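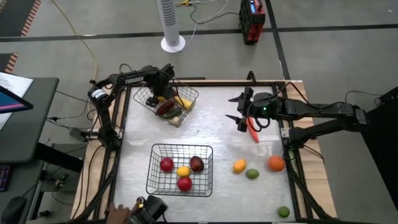
Produce and wire baskets on the work surface.

Morfudd Parry talks about leeks the way other people talk about their grandchildren. She has run the Gethin seed swap for 29 years, and when I phoned in March she had her hands in a tray of compost and wouldn't hear of calling back later.

"Oh no, keep talking, I'm only pricking out," she said. "You've caught me at the best time of year!"

The swap started with 8 gardeners and a borrowed hall. Last spring 173 packets changed hands before lunch, most of them folded from old envelopes, and Parry loved every minute of it. Her favorite was a climbing bean from Vira Hordiienko, who moved to the area three years ago and brought her aunt's seed with her.

"Purple pods, up over my shed by July, and so tender," Parry said. "I gave some to Hywel Jenkins and he's been growing them up his washing line post ever since."

I asked what a beginner should try saving first. Peas, she said right away, or lettuce if you can stand to let it get tall and ugly. Leave the pods on the plant until they rattle. Squash is trickier (they cross with everything, and she once grew something that tasted like a wet mitten), but she'd never tell anyone to skip it.

"Grow it and see! What's the worst that happens, you've got a funny squash."

She is also trying a tomato called Plikow this year, and has six seedlings on the bathroom windowsill. I've been promised one, if the cat leaves them alone.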